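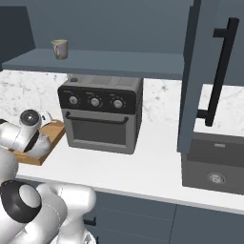 Hermans Adds Two Compact Countertop Ovens to Flever Line

Sunday, July 6, 2025 — Hermans today announced two additions to its Flever range of countertop cooking appliances. The Flever 16 and the Flever 16 Plus combine convection baking, broiling and air frying in a single cabinet and are intended for apartments and small kitchens where a full-size range is not practical.

Both models have an interior volume of 16 quarts and share the same chassis, door and heating elements. The Plus adds a removable temperature probe and a second rack position. Each unit runs on a standard household outlet and should be used on its own circuit.

Changes From the Previous Series

The fan housing has been moved from the side wall to the rear panel. This evens out airflow across the rack and leaves the side wall flat for cleaning. The door hinge now uses a closed spring, and the crumb tray slides out from the front without removing the rack.

The control board was revised after home testing that ended in April. Testers logged 3813 cooking cycles, most of them frozen foods, toast and chicken pieces. The most frequent request was for a preheat signal that could be turned off. Both new models include this setting.

Placement and Clearance

Hermans recommends a level, heat-resistant surface with open space behind and above the cabinet. The unit should not be run beneath a low shelf or against a curtain. Cutting boards, towels and food packaging should be kept away from the rear vent while the oven is on.

Availability

A first production run of 3000 units has been assembled at the Trallero plant. Orders placed through Cakeck, the distributor for the Flever line, will ship in the order received. Racks and trays from the previous series do not fit the new cabinet. Replacement parts for earlier Flever models will remain on sale — including door seals and control knobs.

The warranty period is 2 years from the date of purchase and covers the heating elements, fan motor and control board. Racks, trays and the temperature probe are excluded.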